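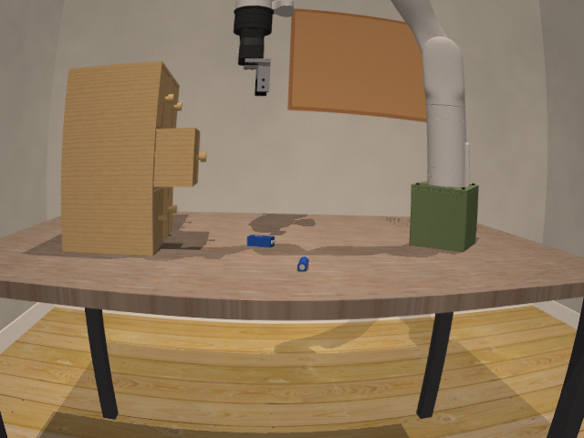 Figure 2. Cabinet on a wood-topped table, one drawer pulled out.

Section 4. Fitting and adjusting the drawers

The Giltov tabletop cabinet ships with its drawers packed separately. Fit them after the cabinet body has been assembled (Section 3) and placed where it will be used. A cabinet moved with its drawers in place can go out of square, and the runners will then need to be set again.

You will need:
A No. 2 cross-head screwdriver
A small level
The bag of runner screws marked C
A soft cloth

4.1 Checking the cabinet body

1. Place the level on top of the cabinet, first side to side and then front to back.
2. If the cabinet rocks or leans, turn the foot under the low corner counterclockwise until the level reads true. Each foot has 19 mm of travel.
3. Check the back panel. It should sit flat in its groove on all sides. If it bows out, loosen the back screws a half turn, press the panel in, and tighten them again.

Note: Cabinets with the Perbridge base have fixed feet. Use the felt pads supplied with the base.

4.2 Attaching the runners

1. Sort the runners into left and right. The letter is stamped near the front end.
2. Hold a runner against the inside of the cabinet with the wheel toward the front. Line up its holes with the pilot holes.
3. Drive in the front screw, then the rear screw. Leave both slightly loose.
4. Fit the matching runner on the other side.
5. Lay the level across the pair. When they agree, tighten all the screws by hand.

CAUTION: Do not use a power driver on the runner screws. The side panels are 24 mm thick at the runner rails but thinner elsewhere, and a stripped hole cannot be repaired with the parts supplied.

4.3 Inserting a drawer

1. Start with the bottom drawer and work up.
2. Tilt the front of the drawer up and set its rear wheels behind the wheels on the cabinet runners.
3. Lower the front until the drawer is level, then push it in slowly. You should feel a light click just before it closes.
4. Open and close the drawer a few times. If it drags, take it out and wipe the runners with the cloth. Do not oil them.

CAUTION: Open one drawer at a time. With several loaded drawers open the cabinet can tip forward. If children use the room, fasten the cabinet to the wall with the Vasseur bracket (see Section 6).

4.4 Adjusting the drawer fronts

Gaps around a drawer front are set with the two screws inside the drawer, behind the front.

1. Loosen both screws one turn.
2. Shift the front until the gap looks even on both sides.
3. Hold the front still and tighten the screws.

If the gap is wider at the top than at the bottom, the cabinet is not level. Go back to 4.1.

4.5 Care

Check the runner screws after the first month and then once a year. The runners should be replaced if a wheel is cracked or has a flat spot. Replacement pairs are sold as Tollow runner sets, short and long. Measure the old runner before ordering.

Revised 6 September 2024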